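Changing the finger pads (and the screw I lost)

So I promised Elīna Siliņa I'd write down how I look after the pair of hand-held grippers, mostly because she has inherited a pair of her own and they squeak. Here goes, and sorry in advance for the rambling!

First thing, wipe the little round windows on the body. Dry cloth, no spray. I used spray once in November and spent an entire evening chasing streaks (Kristaps Paulauskas still brings it up).

Then the fingers. Mine are the yellow ones with the long slot, and they pick up lint like you wouldn't believe. I open and close each pair 15 times with nothing in it and listen. A dry click is fine. A gritty sort of crunch means fluff in the slide, and then it's out with the soft brush, and if that doesn't do it, the three screws on the body. Do them up a bit at a time, going round and round, or the cover sits crooked and one finger drags. Put the screws in a dish! I had one roll under the stove and it took me 30 minutes and a flashlight to get it back.

Last of all I check that the tips meet. Slip of paper between them, squeeze, tug. If the paper slides out, I nudge the finger over a hair and try again. The Codov spares needed more nudging than the old set did, but they've held since. 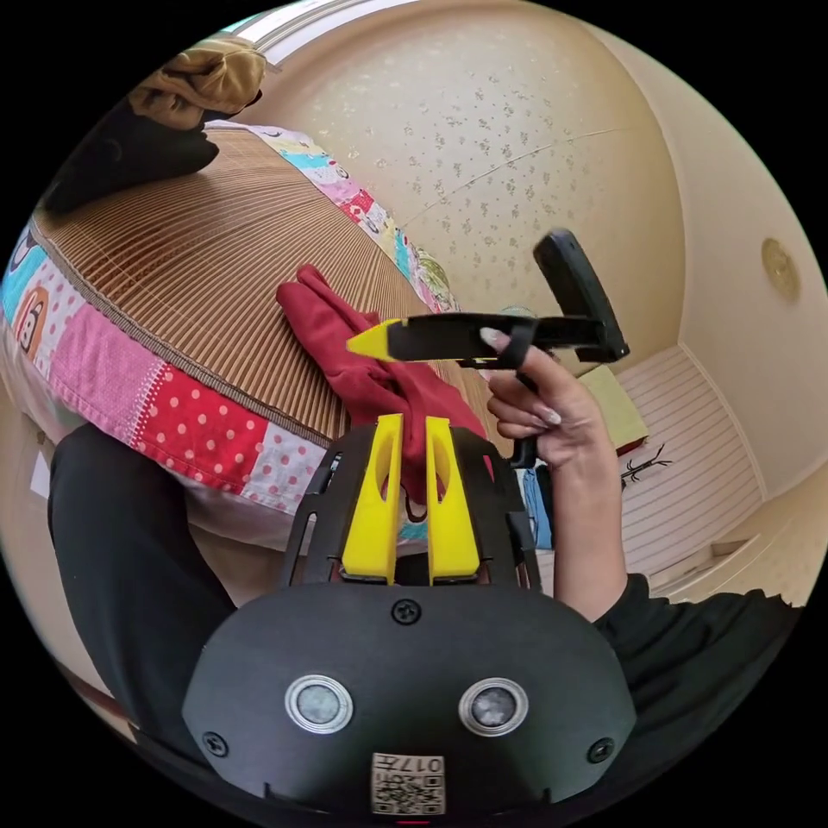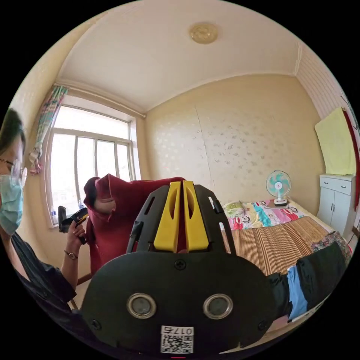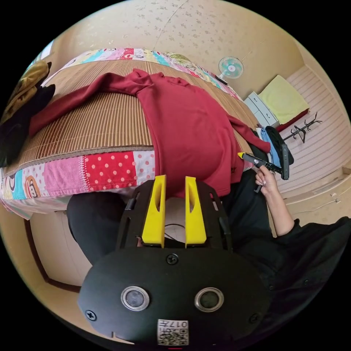
Cloth is what really tells you if you got it right. Paper is stiff and forgiving, and a gripper can pass the paper test all day and then let a sleeve slither away the second you lift. Thick stuff is my favorite for a first go, like that dark red sweatshirt laid out on the striped mat, with long sleeves that go off in both directions and give you plenty to grab. I start at a cuff, then the hem, then a shoulder, and if one side keeps losing its hold I go back and do the paper again on that one only. Elīna, if yours still squeak after the brush, bring them over and we'll open them up on my kitchen table. I have a spare set of screws now.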